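Handheld gripper pair for teaching by hand – build thread, page 2

trosby_bench
Workshop Member, 827 posts

Good evening, all, and thank you for being so patient with me. I promised an update in January and then spent most of the month re-soldering connectors, so this one is a bit overdue. Both grippers are together now, triangular mounting plates and all, and I've been practicing with them at our shared shop after dinner when it's quiet. It's a lovely feeling to pick up something you built and have it sit right in your palm!

The task I've settled on is a little table setup with a white stand and a glass bowl. I went back and forth on the bowl for ages, but my kitchen robot is going to meet glass sooner or later, so it may as well start now. 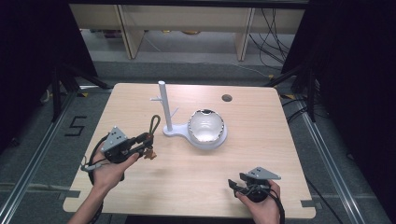 Both grippers over the practice table, stand and bowl in the middle.

My question is about the cables. Each gripper has one running down past my hand, and after half an hour my wrists know all about it. Has anyone tried going up and over the shoulder instead?

Poonam Tripathi
Posts: 3,818

Oh, these came out beautifully, well done! On the cables, I ran mine up the forearm with two soft straps and never looked back. Leave more slack at the elbow than you think you need. I'd swap the bowl for a plastic one, though. Clear glass with a shiny rim is about the hardest thing you could give a camera, and you'll end up blaming your grippers for it.

siqueira_v
Posts: 1,326

I'm going to disagree with Poonam, very fondly – practice on the hard thing. I started with plastic cups and had to redo every bit of it when I moved to glass. Straps made my arms sweat, too. I'd go over the shoulder.

Poonam Tripathi

Well, you also broke a good many glasses, as I recall :)

trosby_bench

Ha! I'll keep the bowl for now and put a towel down under my drop zone. Straps first, shoulder second, and I'll write up both. Vandana Solanki has offered me her old Drarkitz cable sleeves, so I'll try those on the left one tomorrow.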